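Category: Notebook / Surface Finishes / Wear and Cleaning

October
Entered by Dilani Munshi, Finishes Bench, Plarnstead Workshop

Purpose. To record the state of the cleaning trial on printed wood-grain surfaces before the samples pass to Phong Cao for gloss readings. The trial compares two detergents, Skosisar and Niroren, at the dilutions used by the canteen. The question is whether repeated washing dulls the clear top coat over the print, and whether dulling can be told apart from residue left by a poor rinse.

Background. The previous series ended at 269 wash cycles with no agreed result. Two readers graded the same panels and differed on nearly half of them. On review, the panels had been graded under the ceiling lights in the morning and near the window in the afternoon. Those grades are withdrawn and should not be cited in the report to Todorova.
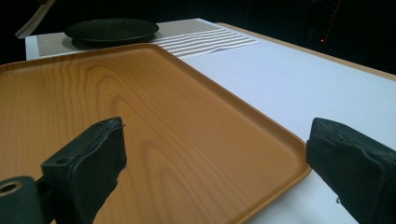
The present series runs to 1,103 cycles. Panels are washed in sets of four, rinsed in tap water, and stood on edge in the rack until dry. Grading is by eye first, then by meter. The eye grade must be written down before the meter is switched on, as the earlier notebook shows several grades amended after the reading was known.

Procedure, as followed since the start of the month:

1. Wipe the panel with a lint-free cloth and plain water. Do not use the blue cloths, which shed.

2. Set the panel on a white ground and view it at a low angle, turning it a quarter turn between looks. Dulling from abrasion stays in one place as the panel turns. Rinse film tends to come and go.

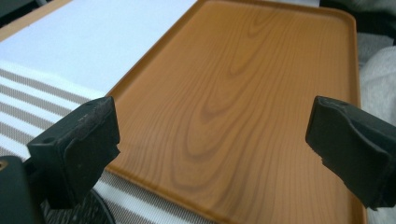
3. Record the eye grade on the sheet, with initials and time of day.

4. Take meter readings at the center and at each corner. Keep clear of the rim, where the head does not sit flat.

5. Return the panel to its numbered sleeve. Panels found out of sleeve are to be regraded.

Observations. The Skosisar set shows a faint haze from the middle of the run onward. Most of it lifts with a second rinse, and I have marked it as residue for the present. The Niroren set is clearer, but two panels carry fine scratches running with the printed grain. These are hard to grade. A scratch that follows a dark line in the print can be missed entirely, and one that crosses it looks worse than it is.
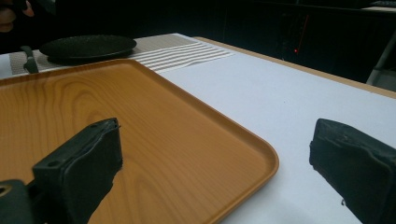
For that reason the grading sheet now has a separate box for direction of scratch – with the grain, across it, or mixed. Ermira Radonjić has checked the new sheet against the old one and found that the earlier entries can be carried over without change, apart from the withdrawn series.

The water supply remains a concern. The softener was out of service for part of the run, and the dates were not noted at the time. I have asked for the service record. Until it arrives, any difference between the two detergents should be treated as provisional.

A further point was raised at the 3:30 p.m. review. The proposal was to extend the run to 3,000 cycles so that the top coat is worn through on at least one panel in each set. I support the extension in principle, although the rack would be occupied through the winter and the adhesion work would have to wait. 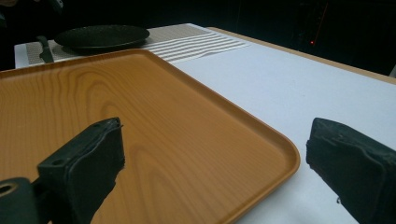
Dušan Dumitrescu replied that wearing through the coat would answer a different question from the one Todorova had put to us, and that the time would be better spent repeating the present run with the softener confirmed in service. He also asked that one untouched panel be kept in the dark cabinet as a reference. This was agreed. The extension is deferred.

Actions. Nga Vũ to obtain the softener record. Phong Cao to take gloss readings on both sets and return the sheets unaveraged. I will regrade the two scratched panels without sight of my first grades, and will enter the results on the next page.

Correction to the previous entry: the rinse time given there should read as the time per side.

Recent entries
Rinse water hardness – notes on sampling
Withdrawn grades, first series
Adhesion tests on rounded corners
Storage of reference panels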